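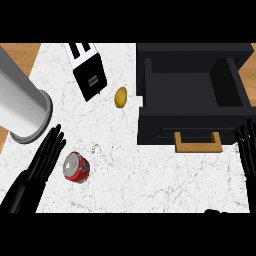 Wake me when it can find the lid that fits the tub, a reader wrote under our last gallery, and that was one of the kinder replies. Another wanted to know why every home robot is shown in a kitchen when the job that needs doing is in the bathroom. A third asked for prices. We don't have prices.

Home Help: the kitchen counter
Gallery, posted Jul 7, 2022

We have been looking in on Pludeteo, a project that teaches a two-handed robot to do small jobs in a simulated kitchen before anyone trusts it with a real one. The appeal is plain enough. A simulated jar can be dropped all afternoon and the floor stays clean. The trouble is plain too, as anyone will tell you who has been very good at a driving game and then hit a gatepost.

The marble counter, as rendered. A red drinks can on its side by the left hand, a drawer standing open, a black toaster set down at the sort of angle that would annoy half of all households. The yellow thing is a lemon or a potato, and we would want that settled before anybody made a drink with it.

What it is meant to do

Pludeteo's list of chores reads like a note left on the fridge by someone who has given up hoping for much. Open the drawer. Shut the drawer. Pick up the can and stand it upright. Put the small thing in the big thing. Push the lever on the toaster. None of these would earn a child any pocket money, and each has swallowed months.

The drawer is the favourite, and you can see why once you've watched people do it. You hook a couple of fingers under the handle, you pull, it sticks, you pull harder and lean back a bit, and you are thinking about something else the whole time. The machine is thinking about nothing but the drawer and still pulls it crooked. A handle with some room behind it helps. Those smart flush-fronted kitchens with no handles at all will be the last houses on the street to get a robot, and their owners can go on pressing the cupboards with one hip as they do now.

By the project's own tally, the robot has had 3,000 goes at the drawer in simulation and got it fully open in 1,939 of them. We have lived with drawers that did worse. Still, if a person in your house failed to open the cutlery drawer that often you'd have a quiet word, and possibly ring the doctor.

Cans are harder than they look. Upright, a can is a lovely thing to grab. Lying down it rolls, and it rolls when nudged by the very fingers that came to fetch it. The software people call this contact. Everyone else calls it chasing a can round the kitchen.

Meanwhile, on the shop floor

Hollen, who make shelving and would like to make it with less lifting, have had an arm on trial at their Plovitz site for 4 months. It takes brackets out of one tray and lays them in another. It does this well. It does it so well that the visitor's eye drifts off after a minute or so, and this may be the best review a machine can get.

The brackets are all the same, though, and they arrive the same way up. When a tray came in from a different supplier with a lip on one side, the arm laid a full row of brackets on top of the lip, evenly spaced, and carried on. The work was beautiful and somebody had to redo it. Hollen's answer was to ask the supplier to change the tray, and the supplier did. Try that with your children and the laundry basket.

Holloway, the rival outfit across the yard, tried a rolling robot to bring parts to the benches. It stops for people, which is right and proper, and the benches are full of people. It spent its first week being extremely polite in a doorway. They have since moved it to the evening shift, and we're told it is getting on better there.

So, can it do the washing-up yet?

No.

It can do pieces of jobs. Opening, closing, gripping, setting down, a push here and a pull there. The joining-up is where it comes apart, and joining-up is most of housework. You wipe the counter, so you move the toaster, so you find the crumbs, so you need the dustpan, so you open the wrong cupboard and remember the light bulbs. No one has yet written down a day's tidying in a form that a machine could follow, and if you've ever tried to leave instructions for a house-sitter you'll know the feeling.

There is also the business of stopping. A person clearing a table knows that the mug with an inch of tea in it is still being drunk, because its owner has gone to answer the door. Pludeteo doesn't go into that. There are no owners in the simulated kitchen, and no tea.

Our own scoring, for what it's worth, after the usual argument:

Opening a drawer: nearly.
Standing up a can: on a good day.
Toast: ask again in August.
Telling a lemon from a potato: the jury is out, and so are we.
Moving identical brackets: yes, and better than you.
Moving nearly identical brackets: see the tray with the lip.
Fitting the duvet cover: don't be silly.

From the comments

The can thing is my dad with the remote.

You say months for a drawer. Our kitchen fitters took 2 visits to get one to open and they had hands and everything.

Would take one tomorrow if it did the oven. I don't mind how slowly.

Bathroom, please. I asked last time.

Comments on this gallery close when the next one goes up. The bathroom has been noted.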